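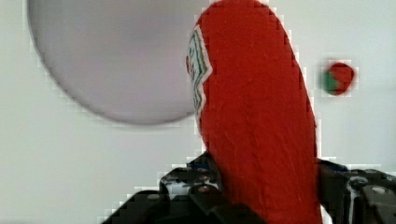 Ticket 3138 – Suvarna cell, Flirnden site
Category: handling / grip
Status: open, monitoring
Logged by: day shift, 1st June

Grip faults on soft items are still coming up. Ten last week, all of them at the lift step. Hard plastic pieces are fine. Software is Noston build 1257.

Tried so far: restarted the arm controller, re-ran the gripper zero, cleaned the finger pads. No change after the restart. The pad clean helped a bit, so please add it to the start-up sheet.

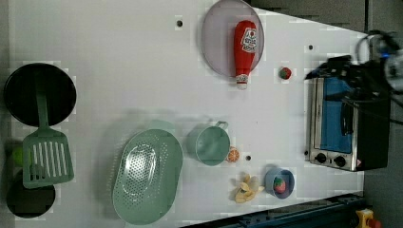
Closing force is next on my list. Moltard support suggested dropping it one step and slowing the approach, and I love that we can do this ourselves now from the bench screen. Last year it meant a call-out and a lost shift!

Update, after lunch: force down one step, approach speed halved. Ran 10 picks on the plush pieces and got one fault. Huge improvement – I did a little dance.

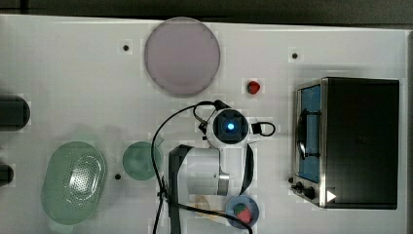
Note for the afternoon crew: the sorting roster has changed with the cell, so whoever used to do hand sorting is now on fault review. A few of you said you were nervous about that. Come and sit with me for an hour, it's really good work and you already know the items better than the software does.

Still to do: repeat the run at normal speed, check the cable slack at the wrist, send the logs to Moltard. Leave this one open please.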